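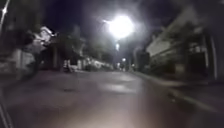
La rue après la tombée de la nuit, côté trottoir.

Gardez-nous nos réverbères

Je vais défendre une chose que presque tout le monde trouve laide : la rue résidentielle la nuit, avec son gros lampadaire trop blanc, son bitume gris et ses arbustes noirs le long du trottoir. Moi, je l'adore ! Je l'adore depuis que j'habite Tilance, et encore plus depuis que la mairie parle d'éteindre notre quartier entre minuit et cinq heures.

Regardez ce que fait une seule lampe. Elle mange le ciel, d'accord, on ne voit plus une étoile. Mais elle pose sur la chaussée une grande tache pâle, elle dessine la bordure claire du trottoir jusqu'au bout de la rue, elle accroche au passage le haut d'un mur blanchâtre que personne ne remarque à midi. Une façade banale devient un décor. Et puis il y a les autres lumières, plus petites, qui s'alignent au loin et donnent envie de marcher jusqu'à elles (je le fais souvent, le dimanche surtout, et je rentre toujours plus tard que prévu).

Je connais les arguments adverses et je les prends au sérieux. Les insectes, les oiseaux, la facture, le sommeil de ceux qui dorment côté rue. J'ai vécu 2 ans rue Ansah avec une lampe pile devant ma chambre, j'ai fini par acheter des rideaux épais comme des tapis. Je sais donc de quoi je parle quand je dis que notre éclairage est mal réglé. Trop fort, trop blanc, trop haut. À Cilto, ils ont choisi des lampes plus chaudes, rabattues vers le sol, dont l'intensité baisse de 50 % après 23 heures. J'y suis allé exprès un soir d'octobre et c'était magnifique : on voyait où mettre les pieds, on distinguait les feuillages, et quelques étoiles étaient revenues au-dessus des toits.

Voilà ce que je voudrais pour nous. Le noir complet, je l'ai essayé à Grillel, où la coupure est totale. Les premières minutes, c'est grisant, on lève la tête, on se tait. Ensuite on cherche le trottoir du bout de la chaussure, on allume son téléphone, et la promenade est terminée. Les gens qui sortent du travail à 3 heures du matin, eux, ne se promènent même pas. Ils pressent le pas.

Une rue éclairée dit à celui qui rentre tard qu'il est encore en ville, chez lui, attendu. J'ai 13 minutes à pied entre la gare et ma porte, et ce sont parfois les meilleures de ma journée : plus de livraisons, plus de klaxons, la chaussée large pour moi seul et ce grand halo un peu brumeux vers lequel on avance comme vers une scène de théâtre.

Alors baissons, réchauffons, orientons mieux, tout ce qu'on voudra. Que la mairie vienne faire le tour du quartier avec les habitants, à pied, vers minuit, avant de voter quoi que ce soit. Je veux bien ouvrir la marche et apporter le thermos !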